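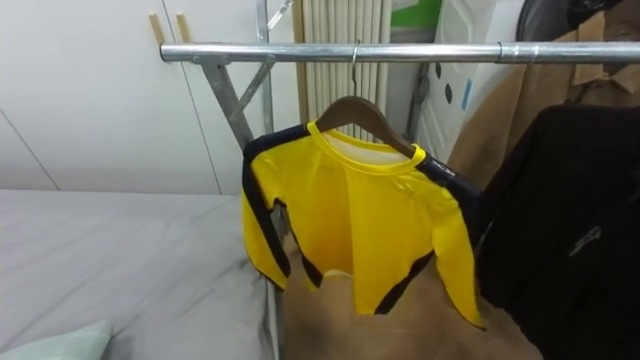 How much should a small team reserve for the furniture around a clothes-handling robot?
We paid $912 for the furniture, and I would not plan with less. The robot is a separate line in our budget, and so are its spare parts, which came to $3061 for the first order.

I review the Canance room set, which we ordered in March from Fotach. It is a garment rail, a low platform of unfinished wood, and 16 hangers. The rail is the part I like the most. When the gripper takes a wooden hanger by one end, with the shoulder of the shirt in the same grip, the hanger tilts, and in our trials the rail did not walk across the floor. 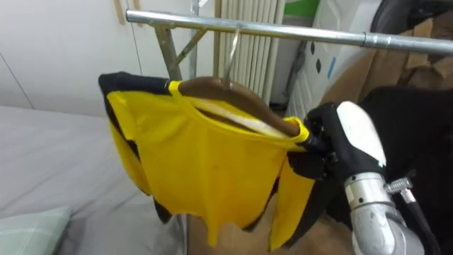
Category: Value for money

Acceptable, but the price on the page is without delivery. Zerrin Sönmez, who makes our orders, asked also Akyol for an offer. It was cheaper, but the platform had to be built by us – two days of work for Azlan and me. Please put your own hours in the table before you compare. Hangers you can buy in any shop, so ask for the set without them.
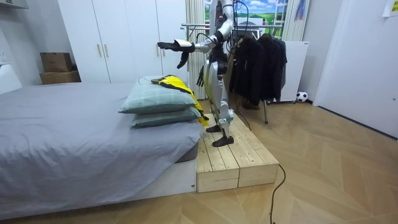 What I would order differently

The platform has gaps between the planks. For the feet of our humanoid, which wears shoes, this is no problem, but with small wheels I would ask for a closed top. I would also order a second rail at once, as the delivery costs the same for one or two. Four stars from me.

Ferhat Bilgin, 2024-06-18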